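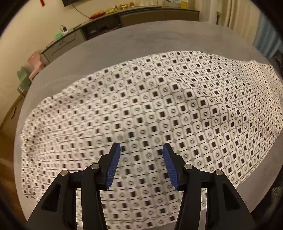

Drotbridge Case Files: Frequently Asked Questions

Last updated 10th September

What is Drotbridge Case Files?

We are a small online archive of old criminal cases, mostly murders, disappearances and frauds from American towns that never got much national attention. Each case has a written account, a timeline and a list of sources. Nearly all of them date from before 1980.

How many cases are in the archive?

There are 52 full accounts at the moment. Another 19 are listed as "in progress," which means the timeline is up but the written account is not finished. We don't give completion dates for these because records requests can take a long time.

Where does the information come from?

Trial transcripts, coroner's reports, local newspapers and, where we can get them, police files released under public records laws. We use books and magazine articles as a starting point, but a fact that appears only in a later retelling is marked "secondary" in the source list.

Why do some accounts differ from the version I've read elsewhere?

Popular versions of a case tend to copy each other. The Wellby boarding house case is the one we get the most mail about. Most books say the landlady was arrested at the train station. The arrest report puts her at her sister's kitchen table, and the officer repeated that under oath. We went with the report and added a note explaining the other version.

Do you cover unsolved cases?

Yes, but we don't name a suspect who was never charged unless that name was already part of the public court record. We also don't publish reader theories. If you have information about an open case, please take it to the police department that has jurisdiction. We can't pass on tips.

Do you publish crime scene or autopsy photos?

No. We publish maps, newspaper pages and courthouse records. Some of the testimony quoted in the accounts is graphic, and those pages have a warning at the top.

I'm related to someone in one of your cases. Can you take the page down?

Write to us through the contact form and choose "Family." These messages are read first. We don't usually remove a whole case, but we have taken out street addresses, the names of surviving children and several private letters. For victims of sexual crimes we leave out the name unless the family asks us to include it.

I found a mistake. What should I do?

Use the contact form and tell us the case name, the paragraph and your source. A scan or a page number helps a lot. Corrections are listed at the bottom of each account with the month they were made. The Marikar poisoning account was largely rewritten in May after a reader sent us pages missing from our copy of the second trial transcript.

Can I submit a case of my own?

Yes. Send a short pitch first – one or two paragraphs and a list of the records you have seen. Finished accounts run between 2,000 and 3,000 words. We don't accept cases that are still before a court.

Can I use your material in a podcast or video?

You can use the facts freely. If you read from our text or use our timelines, please credit the site and link to the case page. Newspaper scans may still be under copyright, so check with the publisher.

What happened to the Wastell pages?

The Wastell bank fraud used to be split over four pages. It is now a single account, and old links should send you there. If you land on an error page, search for "Wastell" from the home page.

Is there a newsletter?

Yes – it goes out when a new account is published and at no other time. You can unsubscribe from the link at the bottom of any issue.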